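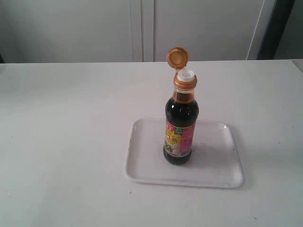 Can a robot do the boring kitchen and table chores yet, or should I wait?
Asked by DayanaC in Home Tech, Asville Community Help

Hi all. I run a small lunch counter in Asville, 2 of us on a good day, and I'm trying to work out if any of this robot arm stuff is real for people like me. I don't mean the big factory kind. I mean the little arms that sit at a table and (supposedly) put things away, close bottles, pick up trash, wipe down.

What set me off is that a sales rep from Lonus came by in September with a quote for $2,180, arm and gripper and a year of software updates. He was nice and I didn't understand half of it. My list of what I'd want is really dull:

closing the soy sauce and vinegar bottles after lunch (the flip-top kind, everybody leaves them open)
getting used napkins and scrap paper off the tables
squaring up the order slips
wiping

I don't need it fast. It could take all night for all I care! I just don't want to come in at six in the morning and find the vinegar bottle on its side. Has anybody here lived with one of these? Is it there yet or am I buying a very expensive paperweight?

Thanks, Dayana Cisneros

Answer 1 (marked helpful by the asker)

I've spent way too many evenings on this, so here goes. Short version: some of your list yes, some of it sort of, and the wiping no, at least not for that money.

Your instinct is probably that the bottle is the hard one and the paper is easy. I thought so too. Pushing a hinged cap shut is one motion, the cap only goes one way, and if the bottle is standing more or less where the arm expects it you can get that working pretty well. The trouble is the push. Press a bit off center on a tall skinny bottle and over it goes, so put it in something with a lip, or hold it with a second arm if you're rich. On my own setup I logged 203 tries at closing a flip cap before I got bored, and by the end most of them were fine. The early ones, not so much. Also mine never checked whether the cap had clicked. It pushed, it decided it was done, it moved on.

Paper is where I lost my patience. A balled-up napkin is OK because there's something sticking up to grab. Flat sheets on a flat table are miserable, the fingers have nothing to get under, and if there are several lying together you get one, or three, or you shove the whole lot along the table. And white paper on a white table is hard for the camera on top of that. Look at what it has to deal with:

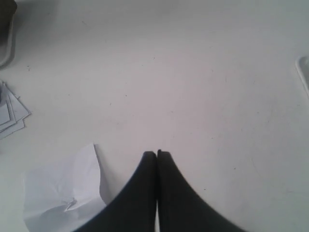
Gripper's view of the table: crumpled sheet next to the fingers, flat sheets over at the left edge.

The crumpled one I'd bet on. The flat ones I'd leave for a person, or drop them in a tray in the first place so they never need picking up. For your order slips I'd just buy a spike, sorry, it's four bucks.

Wiping sounds simple and it's a whole other thing. You need steady pressure, and then it has to know a crumb from a scuff that's never coming off. My table has little specks all over and the arm I was borrowing time on went after the same one over and over. I gave up and got a rag.

Questions I'd put to the Lonus guy before you sign anything:
Will he run it at your counter with your bottles, 100 times, while you watch?
What happens when it drops something and you're not there?
Is year two of the updates extra, and how much?

If he won't do the first one I'd skip the other two.
Duyên Võ

Answer 2

dont do it. my brother in law got a Skakuvar for his shop, it sorted screws for a week and now it has a coat hanging on it. hire a kid for an hour after school

Answer 3

I'd go in between these two. The folks at Đào, the noodle place, had one on trial and the owner liked it fine for moving trays from one end of a counter to the other. That's all she used it for. She sent it back because it took up the space where two people could sit, so measure your counter first! Not sure what they paid for the trial.

Comment from DayanaC, 27th November

Thank you Duyên, this is so helpful, I had it completely backwards about the paper. I called the rep and asked for the 100 tries and he said he'd have to check with his manager. Still waiting. Bought the spike.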